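Fledow Linen Services, Lunau site
Automation and Work Practice Group
Minutes of the meeting held on 2024-12-07

Present: Viorica Lazarević (chair), Hauke Bauerfeind (maintenance), Kastriot Omerović (shift lead, packing), Drita Angelovski (staff representative), Wing-sze Hsiao (integration, minutes)
Apologies: none

1. Minutes of the previous meeting

Agreed with one correction. Under item 4, "line supervisor" should read "shift lead". The action on locker space is closed.

2. Status of the humanoid unit

WH reported that the unit remains in its trial period and is not counted in the staffing plan. Work at present covers hand positioning, reaching and standing. No customer stock is handled by the unit. The wrist cameras are used on every run, and the recordings are kept on the local server only.

HB asked that the hands be inspected at the start of each session and again at the end. At present this is done once, by whoever is available. He would like the check entered in the maintenance log under the hand's own number, left and right separately, so that wear can be traced. WH had no objection. The log template will need an extra column.

KO noted that the operator's screen shows the wrist view at a small size and that new operators have trouble judging how far a finger is from a surface. WH will try a larger window. KO asked for this before the next operator is trained.

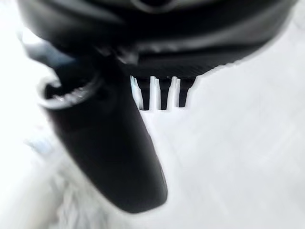 Who decides when a run is stopped?
The operator at the console decides, and anyone else in the area may call a stop at any time without giving a reason.

DA asked for the above to be recorded in full, as two people on the late shift had understood that only the shift lead could call a stop. The wording will go on the notice by the entrance.

3. Changes to duties in packing

KO presented the current position. The Ivanov folding line processed 2,298 pieces on the reference shift, against a planned 3,000. The shortfall is put down to jams at the infeed and to time spent re-sorting mixed loads. The humanoid unit has no bearing on either figure.

Since the folding line was installed, the folders have moved to infeed and inspection. KO's view is that the work is lighter on the shoulders and harder on the attention. Inspection was written into the job sheet as an occasional duty and now fills most of the shift. DA said members accept the move but want the job sheet to match what is done. She also raised pay grade: inspection is graded one step above folding at the other site. VL will take the grading question to Personnel and report back. No commitment was given.

Rotation between infeed and inspection is at present left to the people on the line. KO proposed a fixed change every 2 hours. DA preferred to let each team choose, with a limit on the longest spell. The group did not settle this. KO will ask both shifts and bring the replies.

4. Operator training for the humanoid unit

Five places are available in January. DA asked that they be offered to packing staff before any outside applicants. VL agreed, on condition that shift cover can be found. Training time is to be paid as normal hours and entered under code "Fevelora", the name of the trial in the payroll system. KO pointed out that code was missing from the terminal in the packing hall, so that hours had been booked to general cleaning. WH to have it added and the earlier entries corrected.

HB said that trainees should spend part of the course with maintenance. Most of the faults he is called to could be described better over the radio if operators knew the names of the parts. He will prepare a single sheet with the hand, wrist, ankle and foot joints named.

5. Floor area and footing

WH explained that the standing work takes up floor space and that the positions of the feet have to be known before the arms are moved. HB asked that operators check the feet by eye as well as on the screen, and that the hand be held clear of the legs when it is lowered.

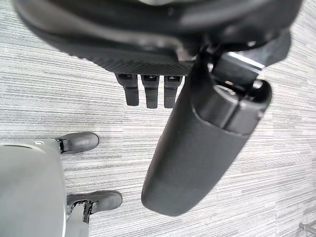 Fig. 2. Robot hand: thumb and fingers above the carpet, with both feet on the floor to the left.

DA asked whether floor marking was planned. HB is against adhesive tape on carpet, as it lifts at the corners and people catch their shoes on it. Low posts were suggested and will be priced. Until then the rule stands that staff do not cross the area while the unit is powered, including to reach the printer. VL asked for the printer to be moved.

6. Recordings and privacy

DA reported concern that people passing near the unit may be recorded. WH confirmed that the wrist cameras pick up whatever the hand is pointed at and that no sound is stored. Recordings are not to be used for checking attendance or the pace of work. DA asked for this in writing, signed by management. VL agreed.

The period for which recordings are kept has not been fixed. WH would like to keep them until the end of the trial. DA asked for a shorter period where a person can be recognised. Carried over.

7. Any other business

KO: the lamp over the infeed has flickered since the last service. HB to look at it.

Actions

HB: extra column in the maintenance log; sheet of part names; price for posts; infeed lamp.
WH: larger wrist view on the operator's screen; payroll code and corrected entries; proposal on how long recordings are kept.
KO: replies from both shifts on rotation; revised text for the inspection job sheet.
DA: wording of the stop notice, to be agreed with KO.
VL: grading question to Personnel; written statement on use of recordings; printer.

The next meeting will be called by VL once the January shift plan is out.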